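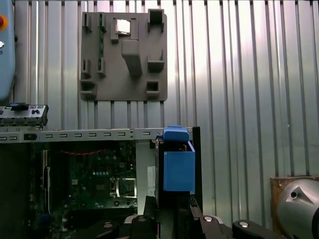 ねじ箱(質問者/一般会員)

Larkville工作相談室 > パソコン > 分解・組み立て > 部品の保管

外したメモリとCPUの置き方、戻す順番について

古いデスクトップを開けて掃除と点検をしています。メモリとCPUは外して、受けの付いた灰色のプレートに置くようにしました。以前は机に直接置いていて、一度メモリを床に落としたことがあるためです。

知りたいのは次の二点です。CPUを金属面を上にして受けに載せておくだけで問題ないか。それから、組み戻すときに電源ユニットを先に固定するべきか、メモリやCPUが先か。電源は灰色の箱形で、ラベルに80 PLUSの表示があります。容量は確認していません。作業は1月までに終われば十分なので、急ぎません。

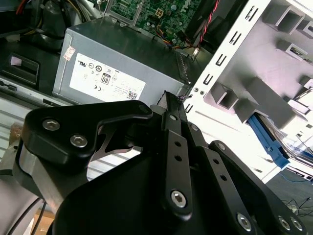 回答(3件)

Troletti堂
電源を先に固定してください。重い金属の箱なので、後から入れると基板やソケットにぶつける恐れがあります。ケーブルは挿さずに、外側へ逃がしておくだけでかまいません。電源が決まったらCPU、メモリの順です。
CPUの置き方はそれでいいと思います。ただ、写真のCPUは受けの中で少し傾いているようです。短時間なら問題ありませんが、一晩以上置くならまっすぐ置き直して、上から箱か何かをかぶせてほこりを防いでください。裏側の接点には触らないこと。ピンがある型なら、裏面が受けに当たっていないかも見てください。
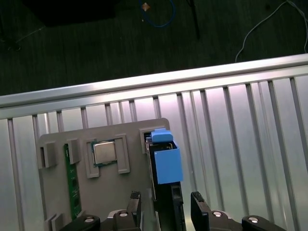
部品置きのプレート。左にメモリ、上寄りの中央にCPU。

tindall_40
どっちでもいいです。自分は毎回メモリからですが壊したことはないです。

基板屋の隣
順番より、ソケットを開けたままにする時間のほうが気になります。CPUを外したあと固定枠を立てたままだと、ねじや切りくずが落ちたときに直接入ります。作業を中断するときはカバーを付けるか、なければ枠をそっと戻し、ケースごと布をかけておきます。
メモリは切り欠きの位置を合わせて、両端を均等に押してください。二本のスロットのどちらに挿すかは機種の説明書に従います。一枚だけのときに指定がある機種もあります。
あと電源ケーブルの束が基板の上を横切っているなら、先に片側へ寄せて面ファスナーで留めると、手元が見やすくなります。

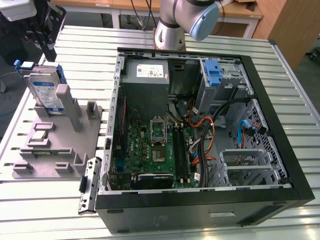 【分解・組み立て/メモリ・CPU】

質問者からの補足
ありがとうございます。ケースは横倒しにして、開いた面を上に向けています。CPUソケットもメモリのスロットも空いた状態です。電源を先に決める方法で進めます。ケーブルを寄せるのは考えていませんでした。

閲覧数 584 参考になった 19

コメント
・横倒しで作業するのは賛成。立てたままだとグラフィックボードの重みで手こずる。
・CPUグリスの話が出ていませんが、戻す前に古いものを拭き取って塗り直しですよね?
・↑そうです。書き忘れました。(Troletti堂)
・外したねじを入れる小皿も用意したほうがいいです。私は50円の製氷皿を使っています。

お問い合わせ | 利用規約 | © Larkville工作相談室 | ページの先頭へ戻る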